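3.2 Loan records and the definition of a visit

The branch loan records used in this section cover the two public libraries in the Hurkham district, the central branch at Giraldo Street and the smaller branch at Esteck. Both branches moved to the Nivon catalog system before the study period began, so item and borrower fields follow the same format throughout. Records were exported by the district office with borrower names removed and replaced by a key that stays the same for one person at both sites.

A visit is defined as all loans, returns and renewals made at a desk or self-service point under one borrower key on one calendar day at one branch. Under this definition a borrower who returns books in the morning and borrows again in the afternoon makes one visit. A borrower who uses both branches on the same day makes two. Online renewals are left out, as are returns made through the outdoor book drop, which are stamped with the time they are processed and may fall on the following day.

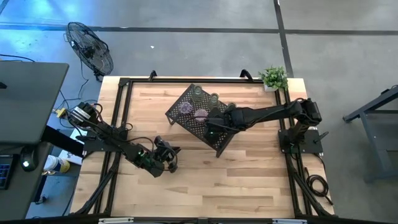

The definition undercounts use of the buildings. People who read newspapers, use the public computers or attend story time leave no trace in the loan file unless they also borrow something. Door counters were installed at Giraldo Street only, and their totals cannot be matched to borrower keys. We therefore treat the loan file as a record of borrowing and make no claim about total attendance.

After cleaning, the file holds 3,169 active borrower keys. A key is active if it shows at least one visit in the study period. Staff keys, school class keys and keys used for interlibrary loan were dropped before this step. Where a lost card had been replaced, the old and new keys were merged using the replacement field in Nivon. The field was blank in a small share of cases at Esteck, where replacements had been entered as new registrations. These were left unmerged, and the effect is to overstate the number of light users at that branch.

3.3 Classifying borrowers by branch

Each active borrower was placed in one of 3 groups: central only, Esteck only, or mixed. A borrower was counted as mixed if at least one visit fell at each branch. A stricter rule, requiring a minimum share of visits at the less used branch, was tried and set aside. It moved most occasional borrowers out of the mixed group on the basis of very few visits, and the result depended heavily on the cutoff chosen.

Home address was available only at the level of the postal zone. Distance to each branch was measured along walking routes from the center of the zone. Zones on the east side of the district are large, and the measure is poor there. Bus travel time was considered as an alternative but timetables for the full period could not be obtained.
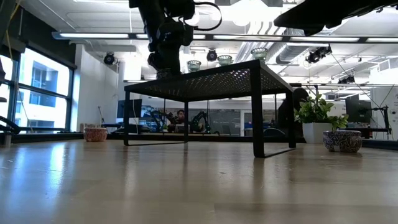
Why were borrowers with a single visit kept in the sample?
Removing them would have excluded most new registrations from the last part of the study period, and these are more common at Esteck than at the central branch. They are kept in all counts and left out only of the models in Section 4.2, where the time between visits is the outcome.

3.4 Survey of mixed-branch borrowers

The loan file shows which branch was used and gives no reason for the choice. To address this, a paper survey was mailed to 200 borrowers drawn at random from the mixed group. The form contained 24 items. The first part asked which branch the borrower would choose for a set of ordinary tasks, such as collecting a reserved book, bringing a child, or asking for help with a form. The second part asked for agreement or disagreement with statements on opening hours, range of stock, noise, seating and staff. An open question at the end asked what would change if either branch closed.

Forms were mailed in November, with one reminder. Spanish and English versions were sent together. The Spanish version was prepared by Rocío Usuga and checked by back translation, after which two items on seating were reworded in both languages.

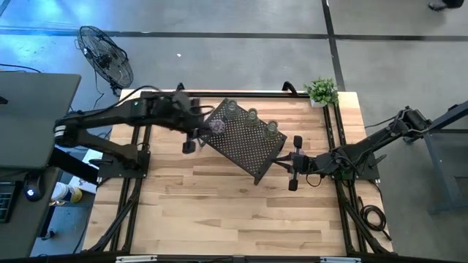
Answers to the open question were coded by two readers working apart. The code list was built from a first reading of all forms and covered travel, cost, children, study space, staff contact and stock. A single answer could carry more than one code. Disagreements were settled by discussion, and the codes were fixed before the survey answers were linked to the loan file.

Linking was done through the borrower key printed on the return envelope. Respondents were told of this in the cover letter and could cut the key off if they preferred. Forms returned without a key are used in the tables of stated preference and are absent from any table that compares stated preference with recorded visits. The linked file was closed on 22 May 2020, and corrections received by the district office after that date are not reflected in the results.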